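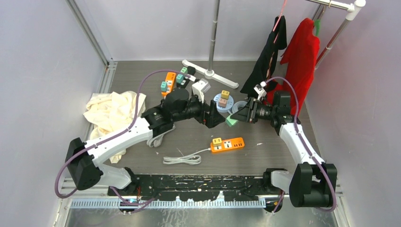 멀티탭과 어댑터 정리하는 방법

저는 한국에서 산 지 13년이 되었습니다. 이사를 여러 번 했고, 그때마다 멀티탭이 하나씩 늘어났습니다. 긴 것도 있고 둥근 것도 있고 색깔도 모두 다릅니다. 그래서 11월이 되어 전기장판을 꺼내기 전에 한 번씩 전부 모아서 정리합니다. 제가 하는 순서를 적어 보겠습니다.

먼저 넓은 작업대나 식탁을 준비합니다. 바닥에서 하면 허리가 아픕니다. 집에 있는 멀티탭을 모두 벽에서 뽑고 한곳에 가져옵니다. 꽂혀 있는 어댑터는 처음에는 빼지 마십시오. 어느 어댑터를 어디에 썼는지 기억이 안 나면 나중에 고생합니다. 저는 종이에 "거실, 램프"처럼 짧게 쓴 다음에 뺍니다.

그 다음은 먼지입니다. 마른 면 수건으로 겉을 닦고, 구멍 근처는 부드러운 마른 붓으로 텁니다. 물수건이나 세제는 쓰지 않습니다. 수건은 낡은 것이 좋은데, 실이 빠지는 수건은 안 됩니다. 구멍에 실이 들어가면 꺼내기가 어렵습니다.

닦으면서 상태도 봅니다. 구멍 옆이 갈색으로 변했거나, 플러그가 헐겁거나, 전선 껍질이 갈라진 것은 버립니다. 테이프를 감아서 계속 쓰는 분도 있지만 저는 권하지 않습니다. 같이 사는 Parisa는 아깝다고 말하는데, 새 멀티탭은 그렇게 비싸지 않습니다.

큐브 모양 어댑터는 옆 구멍을 막을 때가 많습니다. 이런 것은 제일 끝 구멍에 꽂으면 자리가 덜 아깝습니다. 둥근 멀티탭은 구멍 방향이 서로 달라서 큰 어댑터에 편할 때도 있습니다. 사기 전에 어댑터의 폭을 자로 재어 가십시오.

멀티탭에 다른 멀티탭을 이어서 꽂지 마십시오. 전기난로처럼 전기를 많이 먹는 제품은 벽 콘센트에 혼자 꽂습니다. 정격 용량은 보통 뒷면에 적혀 있고, 글자가 작으니까 휴대폰으로 찍어서 크게 보면 됩니다.

남는 것은 전선을 느슨하게 감아서 천 주머니에 넣습니다. 너무 세게 감으면 안쪽 선이 상합니다. 묶을 때는 990원짜리 벨크로 끈을 씁니다. 고무줄은 여름에 녹아서 붙은 적이 있습니다. 주머니에는 선 길이를 적은 종이를 달아 둡니다.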